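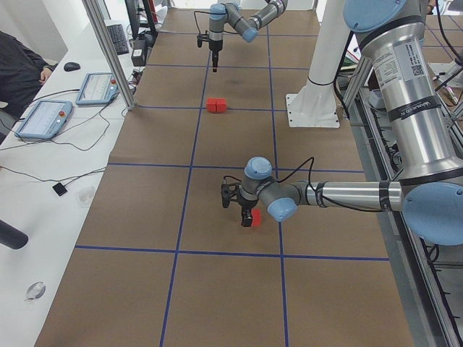 The Paper Tablecloth Cure

Kraft paper and tape are supposed to bring order to any work table. I spent a winter finding out how much.

By Lanying Jin
February 2, 2020

The pitch goes like this. You have a big table where you make things, and it is a mess. Cover it in brown kraft paper. Run strips of tape across it, up and down and side to side, until you have a grid of large boxes. Give every box a job. Now you have a table that tells you where things go.

I have heard this from a quilter, from a man who repairs clocks, from the mother of three small block builders and from a woman at the Gamach paper counter in Rarbridge, who was selling both the paper and the tape. I have seen it in person more times than I wanted to. It has a name in some circles, "zoning," and at least one weekend class devoted to it. The class costs $141. A roll of paper is extra.

My feelings about this were settled before I began. A table is flat. Things sit on it. If you leave your scissors in the wrong place, a line of tape isn't going to get up and move them. But my editor has a taped table in her basement and talks about it the way other people talk about a good dentist, so I was told to try it properly, and I did.

What the paper is for

Start with the part that works. Brown paper over a table protects the table. Butchers and framers knew that long before anybody charged for a class in it. Glue lands on the paper. The knife slips and scars the paper, and then a little bit of the table, but less of it. When the surface gets ugly you pull it off and roll out some more.

How soon it gets ugly is where I part ways with the believers. They like to tell you that a covering lasts a whole season. Mine showed its first gray smudge before I had finished taping, and I had washed my hands. Plain kraft takes a mark from pencil lead, from rubber, from the bottom of a mug, from anything that gets dragged. A smudge doesn't hurt anything. But people who are drawn to a gridded table tend to be people who mind a smudge, and I watched myself shift a ruler three times in one afternoon to cover mine.

There is also the matter of anything that has to stay put. A lamp on a clamp is fine. A vise, a stand or a post that has to be bolted down goes through the paper, and from then on you can't change the covering without cutting around the base. Nobody in the class brought this up. The instructor's own table had a magnifier stand screwed down through two layers, the old paper and the new, with the edges of the old layer curling out from under it.

The tape question

Use dark tape. I will give them that. Dark blue on brown can be read from across a room, while the tan masking tape I started with vanished under a lamp. Gamach sells a tape for the purpose, called Kudier, at a price I would call ambitious. I bought one roll of Kudier and one roll of ordinary blue tape from the hardware store, and put them down side by side. After 10 weeks I couldn't tell you which was which without the notes I had penciled underneath.

Both had the same trouble, and it's the trouble with the whole idea. Tape has an edge. Slide a sheet of fabric over it and the fabric catches. Slide a small wood block up to it and the block stops, or hops, or turns a few degrees. If you are lining up little pieces you end up working just in front of the line or just behind it, never across it, and so the lines that were meant to divide the table start to decide how big your work can be. The clock man, who goes by Duan and has a table 122 inches long, makes his boxes very large for this reason. He told me he began with small ones.

"I had a box for everything," he said. "Then I had to do a clock that was bigger than a box."

Large boxes are better. I taped mine small, in the fit of ambition that comes over anyone holding a fresh roll, and pulled up half the lines inside of a month. Pulling tape off kraft paper takes the top of the paper with it, by the way. You are left with a pale, fuzzy stripe where the line used to be, which looks like a line.

Blocks, and the people who leave them

The strongest case for the grid came from the house I expected least from. The mother with the block builders has covered one long table and taped it off, and her children use it for building. Each child gets a box. The red cubes belong in one spot at the far end, and when I visited, most of them were there.

I asked if the tape had done that. She thought it had. I think she had done it, by standing beside the table and saying the name of whichever child was drifting. The week before, she said, her sister had been in charge, and the cubes had gone under the couch. Same table, same tape.

That has been my experience as well. For the first two weeks I put things back in their boxes because I had just spent an evening making the boxes. It was novelty, and I would have been as tidy with a new tray. By the fifth week the box for cutting tools held a mug and a bill. The box for work in progress held the cutting tools. One corner box, which I'd labeled "empty" in pencil on the advice of the class handout, so that there would always be somewhere to set a thing down, had become the fullest place in my apartment.

What is worth keeping

I took up the covering once, in the middle of all this, and lived with the bare table for several days. I missed the paper right away. I missed being able to write a measurement next to the thing I was measuring, and I missed not worrying about the glue. I didn't miss the grid until I tried to cut a long piece square and found I'd been using one of the tape lines as a guide without thinking of it. So that line came back. So did one more, to mark off the end where nothing wet is allowed.

That makes two lines, and I don't believe I needed to be taught them. The class handout claims that some 2,000 tables have been zoned by people who took the course, and it doesn't say how many are still that way. I wrote to ask. The reply thanked me for my interest and offered a discount on the advanced session.

My editor, for the record, has read this and disagrees with most of it. She says I taped too early, before I knew how I worked, and that a person should use the plain paper through June, see where the marks collect, and lay the lines around those. It's a reasonable idea. It also means the paper has been doing the useful part all along, and you could get there with a pencil.

If you want to try it anyway, buy the widest roll that fits your table, so there is no seam down the middle. Fold the ends under and tape them from below. Use hardware store tape, pull it tight before you press it, and put down half as many lines as you think you want. Leave the labels off for a month. The Rarbridge counter will take back an unopened roll of Kudier, but only with the receipt, and only for store credit.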